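The Return of the Patterned Wall

For years the people of Pindness painted everything white. Walls, doors, skirting, the insides of cupboards - if it stood still, it got a coat of something with a name like Chalk or Fresh Milk. Now the paste tables are out again, and I must say I'm rather pleased about it.

At Zwahlen, the wallpaper shop on Cistby Road, the pattern books fill a whole back room, and you could happily lose a wet afternoon in there (I have, more than once, and came home with samples stuffed in both coat pockets). Damask is the one people ask for most, and it has come a long way from the heavy reds of my grandmother's dining room. An orange motif on a pale ground feels bright and a little cheeky.
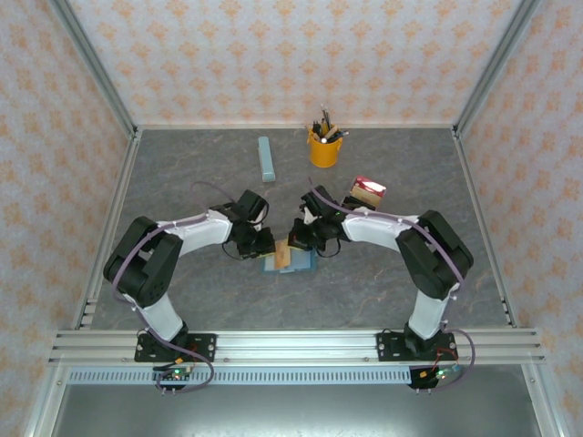

Starting small

If a whole room frightens you, try an alcove or the wall behind the bed. My own hallway took four rolls at £33 each, and I made a dreadful mess of the first one. Hang your first length against a plumb line, as old houses are never straight, and let the paste soak for as long as the label tells you. Keep a spare roll in the loft, too, with the batch number showing.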